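Packing Table Kit: Your Questions, Answered

Thanks for stopping by! These are the questions that land in our inbox most often about the Nenholm two-arm kit, and I've tried to answer them the way I would if you called and caught me with a cup of coffee in hand. Last updated February 15, 2025, by Armindo Veloso, customer support.

What comes with the kit?

You get both arms, both two-finger grippers, the base, all the cabling and the Rendidlow software, which goes on whatever desktop computer you already have. The table is up to you. Most people have one they like, and shipping furniture costs a small fortune (we tried it, once, and never again).

What kinds of things can it handle?

Everyday things, mostly, and that's what we love about it! School supplies are a favorite with our customers, so we practice with them a lot ourselves: a flat plastic pencil case with rounded corners, a child's backpack with its straps going every which way, a plastic bag full of capped tubes.

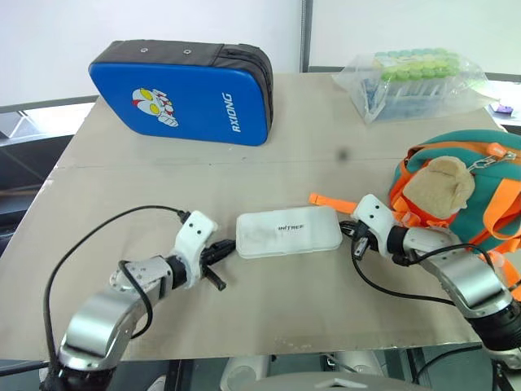 Hard, flat items with a clear edge are the easiest place to start, and I'd spend your first afternoon on those before you try anything floppy. Straps and thin plastic bags take more patience, from you and from the arms, so please don't be discouraged if your first few tries are clumsy. Mine certainly were.

Do I need to clear the table first?

No, you can leave other items out toward the back and sides. Just keep the middle open, where both grippers can reach, and watch for long straps that wander into that space.

What about the cables? They seem long.

They are, and we did that on purpose. Each arm needs slack to bend and turn, so the cables hang in loose loops along the outside. Please don't tie them down tight. If one drags over your work, the Vieira clip set (13 dollars) will hold it a little higher.
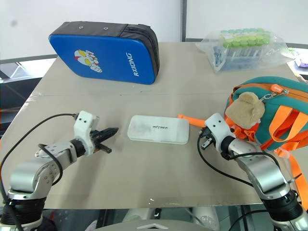 How long does shipping take?

Orders inside the country leave our Pundell warehouse within a week. The next batch after this one goes out in April, and we have 100 kits set aside for it. The whole thing weighs 166 pounds in its crate, so do have a friend around on delivery day.

Can I return it?

Of course. You have 100 days, and we only ask that you keep the crate. Write to me first and I'll send you the label, and if it's a setup problem we can very often sort it out over the phone.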